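首页 | 小科学 | 动物 | 太空 | 机器 | 家长专区 | 投稿

机器人开放日：我排了很久的队，结果看见一个人在教机器提篮子

文：科学角编辑部

先说一件让人泄气的事。如果你去机器人开放日，是想看机器人翻跟头、射激光、跟另一台机器人吵架，那你多半会失望。我去的是Indberg实验室的开放日，门票上写着“走近未来”。未来在二楼，电梯坏了，要走楼梯。

领我们参观的是Ineke Cuypers老师。她见到我们这一队二十来岁的、十来岁的和还要人抱着的参观者，第一句话是：“地上有线，看脚下。”第二句话是：“桌上的东西别碰。”然后她停了一会儿，看着一个已经把手伸出去的小男孩，又说了一遍第二句话。

我把那天听来的东西写在下面。有些词比较硬，我尽量给你嚼软一点。

机器人为什么不会拿东西

你今天早上拿过杯子吧？你大概没觉得这是什么本事。可是请你慢慢地再拿一次，注意你的手都干了些什么。

手还没碰到杯子，手指就已经张开了，张得比杯子宽一点点。宽太多浪费力气，太窄会把杯子撞翻。碰到以后，手指收紧，收到杯子不往下滑就停住。要是杯子里装满了牛奶，你还会走得特别小心，连呼吸都变轻了。这些事你一件都没想过，你的手自己就办了。

机器人可没有这种福气。它下棋可以赢你，算乘法可以赢你，还能赢你的数学老师。可你让它从桌上拿起一个它没见过的塑料篮子，它就可能在篮子旁边夹住一把空气，然后很认真地把这把空气送到指定的地方。

Manikandan Fernandes是那里的工程师，他给我们放了一段这样的录像。录像里的机器夹着空气走完了全程，还松开夹子，把空气轻轻放下。全场最开心的是那个伸手的小男孩，他要求再看一遍。我们又看了一遍。

怎么教一台机器

老办法是给机器写命令：往前走多少，往下降多少，合上夹子。这个办法在工厂里很好用，因为工厂里的零件每次都待在同一个位置，听话得很。

你家里的东西就没这么听话了。你的书包昨天在椅子上，今天在地上，明天可能在沙发后面，而你会说不是你放的。要给每一种情况都写一条命令，工程师得写到退休，退休以后还得回来加班。

所以现在有另一个办法：让机器看人做，看很多很多遍。

你可能要问，那人做的时候，旁边架个摄像机拍下来不就行了？我也是这么问的，还觉得自己问得不错。Fernandes叔叔很客气地听完，然后举起自己的右手，动了动五根手指。“机器没有这个，”他说，“它只有两根。”

麻烦就在这里。人的手有五根手指，能捏，能勾，能托，能一边拿着筷子一边指着弟弟告状。机器的夹子通常只有两片，一张一合，像螃蟹的钳子，而且还没有螃蟹灵活。你用五根手指做示范，两根手指的学生在下面看得一头雾水。

于是他们想了个主意：让老师将就学生。做示范的人不用手指去碰东西，他手里握着一把夹子，用夹子去拿。这种东西叫“手持夹爪”。夹子上还带着小小的摄像头，夹子去哪儿，它就看到哪儿。头上再戴一个摄像头，看整张桌子。这样一来，人做了什么，夹子看到了什么，就都记下来了。

老师戴着两把夹子上班，学生在电脑里学。听上去像是老师比较吃亏，确实是。

提篮子有什么难的

那天做示范的是Stellan Torvik。他面前有一块白板，他的任务是用两把夹子对付一个小篮子：提起来，换个地方放下，再提起来。他说这种练习他一次要做一百六十五遍。我问他闷不闷。他说做到第四十二遍的时候最闷，后来就忘记闷了。

篮子是个挺狡猾的东西，你别看它轻。

第一，它有洞。一个实心的盒子，摄像头一看就知道边在哪里。篮子的壁上有缝有孔，光从里面穿过来，机器要费点劲才能弄明白：那里到底是有东西，还是没东西？（答案是都有一点，机器最讨厌这种答案。）

第二，它有提手。你一看见提手就知道该提那里，因为你提过菜篮子、水桶和生日蛋糕。机器没过过生日。它得从很多次示范里慢慢看出来，那道弯弯的东西是给人拿的。

第三，白篮子放在白板上。你在雪地里找过白手套吗？差不多就是那个意思。这时候影子倒能帮上忙，它告诉你东西挨着桌面的地方在哪里。不过影子也会捣乱，人的手一伸过来，桌面就一块亮一块暗，机器得学会不去夹影子。

Torvik叔叔提篮子的时候慢吞吞的，我奶奶看了会着急。可是他说，示范不能逞能。你做得快，学生就学你的快；你手抖一下，学生连你的抖也一起学去。曾经有一位示范的人习惯在放下东西以前先晃一晃，后来那台机器放什么都要先晃一晃，像在跟它告别。

那个人是谁，他们不肯说。不过Fernandes叔叔的脸红了一下。

轮到我试

参观的人可以在旁边的小桌上试一把练习用的夹子，那把不录像，夹坏了也只有一块海绵受苦。

我以为会很简单。我用筷子用了很多年，夹过花生，夹过粉丝，还夹过滑溜溜的汤圆。结果我把海绵推下了桌子。捡起来，又推下去一次。问题出在我总觉得夹子的尖就是我的指尖，其实夹子比我的手指长出一截，而且它碰到了东西，我的皮肤一点感觉也没有。我只能用眼睛看，看它到了没有，看它歪了没有。

机器每天过的就是这种日子。我从那以后对它客气了一些。

那个小男孩第一次就夹起来了。我不想多谈这件事。

两把夹子和一个篮子：

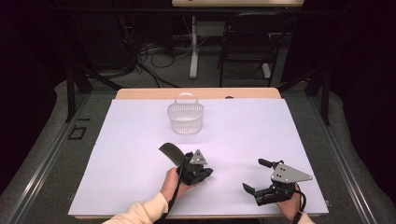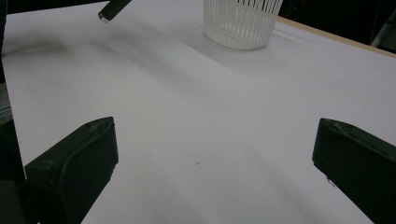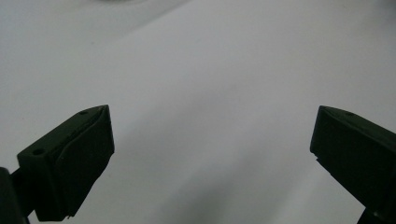

好，那么录下来的这些东西都去哪儿了呢？

它们进了电脑。电脑把一次次示范排在一起，找它们相像的地方：每次快要碰到东西的时候，夹子是不是都张着？每次往上提以前，夹子是不是都先合上了？示范够多了，电脑就能猜：眼前是这个样子，下一步大概该那样动。猜得对，篮子就起来了。猜得不对，就又是一把空气。

这跟你学骑自行车有点像，又不太像。像的地方是，光听人讲没有用。不像的地方是，你学会骑自己的车，换一辆邻居的车多半也能骑。机器学会了提这个篮子，换一个篮子，它可能又不会了。所以示范的人要换篮子，换位置，换桌子，换光线，然后从头再来。Torvik叔叔说到“从头再来”的时候，喝了一大口水。

还有一个问题是我们队里一个扎辫子的女孩问的：那机器什么时候能帮我收拾房间？

Cuypers老师想了一下，反问她，你的房间有多乱。女孩形容了一番。Cuypers老师说，那还要再等等。

在家可以做的小实验

你需要：一把厨房里的食物夹（先问大人），一个轻的小篮子或者纸杯，一块橡皮，一个愿意笑话你的朋友。

先用手把橡皮放进篮子里，记住有多容易。

再用夹子做一遍。

然后闭上一只眼睛，用夹子再做一遍。你会发现，远近忽然变得很难判断。只有一个摄像头的夹子，看东西也有这样的麻烦。

最后，让你的朋友闭上两只眼睛拿着夹子，你在旁边用嘴指挥：“往左，再往左，往下，不对，那是我的膝盖。”这就是给机器写命令的滋味。玩完请交换，不然不公平。

如果橡皮找不到了，看看沙发下面。我的就在那里。

几个硬词

夹爪：机器人手臂末端用来拿东西的部分，常见的是两片，能开能合。它不是爪子，不挠人。

示范：老师做给学生看。学生可以是人，也可以是机器，机器上课不讲话。

数据：记录下来的东西。Torvik叔叔的一次提篮子，就是一份数据。他打了个喷嚏的那一次也算，不过后来被挑出去了。

开放日：实验室打扫干净让别人进来看的日子。

出来的时候楼梯口有纪念品，是一支印着Indberg的圆珠笔，我那支写不出水。下一次开放日在八月，Cuypers老师说电梯到时候会修好，Fernandes叔叔在她后面轻轻摇了摇头。

读者留言

豆包不是包子：我家孩子看完拿食物夹夹了一晚上的饺子，一共夹破了半盘。请问贵刊赔吗？

Lavanya Alva：我在学校教自然课，班上做了闭一只眼睛的实验，效果很好，就是太吵。建议注明不要在隔壁班考试的时候做。

三年二班小林：机器人没有过过生日，好可怜。可以给它过一个吗？

编辑回复三年二班小林：已经转告实验室了。他们问蛋糕要不要机器人自己提。

Jozef Kuipers：我也去了那天的开放日，我的圆珠笔是好的。

蓝色拖鞋：那个小男孩是我儿子。他让我告诉作者，夹海绵要从旁边夹，不要从上面戳。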